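The Adness Worktop Oil, 2 litre tin

For kitchen worktops, tables, shelves, chopping blocks and anything else indoors that would like a drink.

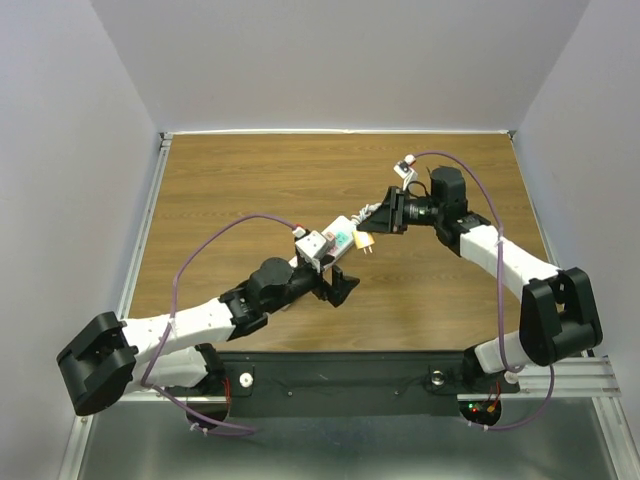
We have been selling this oil at Ferside since the shop was half the size it is now, and it is still the tin I reach for first when someone comes in with a tired old table and a worried look. It is a plain, slow, forgiving oil. It goes on with a rag, it soaks in, and it leaves the wood looking like wood (a shade deeper, a bit warmer, no plastic shine). If you have only ever used varnish before you may wonder whether you have done enough, and the answer is nearly always that you have!

The recipe came to us from Walter Villca, who made it up in small batches for his own joinery and was talked into letting us put it in tins. He has thickened it very slightly over the years so that it doesn't run off an edge before you can catch it, but otherwise it is the same stuff. There is linseed in it, a little beeswax and a drop of orange oil, and yes, your kitchen will smell of oranges for an evening or two. Most people seem to like that. My brother-in-law doesn't.

How far it goes

One tin will see to most family kitchens with enough left over for the yearly top-up. New oak and beech drink less than you'd think. Old pine is another matter, and if yours has been scrubbed with washing-up liquid for twenty years it may take the first coat as if it had never been there at all. Don't fret, just give it another one the next day.

Putting it on

Clear everything off and sand lightly, going with the grain. 180 grit is fine for most tops, finer if you are fussy. Wipe away the dust with a cloth that has been wrung out well and leave the wood to dry overnight.

Shake the tin. Pour a small puddle, smaller than you want to, and work it about with a lint-free rag until the surface looks evenly damp. Go and have a cup of tea. After twenty minutes or so come back and wipe off whatever is still sitting on top, and do be thorough about it, as this is the step people skimp on and then ring me up about. Oil left lying on the surface goes tacky and picks up every crumb in the house.

Leave it until the next day and do it again. Two coats for a table, three for a worktop, and I'd go to four around the sink. The ends and the undersides want doing too if you can get at them. Please keep hot pans and wet cloths off it for a week.

One serious thing: oily rags can heat up by themselves and catch fire. Spread them flat outdoors to dry, or soak them in water before they go in the bin. Never leave them screwed up in a bucket in the shed.

Looking after it

Mop up spills when you see them, use a mild soap, and steer clear of bleach and anything that calls itself a degreaser. When water stops beading and starts to leave a dark patch, it is time for another thin coat. Ring marks from mugs will usually come out with a gentle rub of fine sandpaper and a dab of oil on your fingertip. We like to do our own shop counter every September, before the wet coats and dripping umbrellas start coming in.

Seo-mi's note on colour

Seon-mi Seo mixes our tinted oils and asks me to say that the clear one will still darken pale wood a little. If you want ash or sycamore to stay as white as it can, have a look at the Wogan pale oil instead, or send for a sample and try it underneath where it won't show. She is quite right, and I should have put that nearer the top.

Price and delivery

£19 a tin, and the order code is 217. We post to the mainland by carrier, and you are very welcome to collect from the shop if you are passing. Unopened tins can come back to us for a refund. Once opened, the oil keeps well for a couple of years provided the lid is pressed down properly and it lives somewhere cool. If a skin forms, lift it off and carry on.

You may also like

Wogan Pale Oil
Tendia Lint-Free Cloths, pack
Adness Beeswax Block
Mixed Sanding Sheets
Sample Pots, clear and tinted

Last updated: 8/9/18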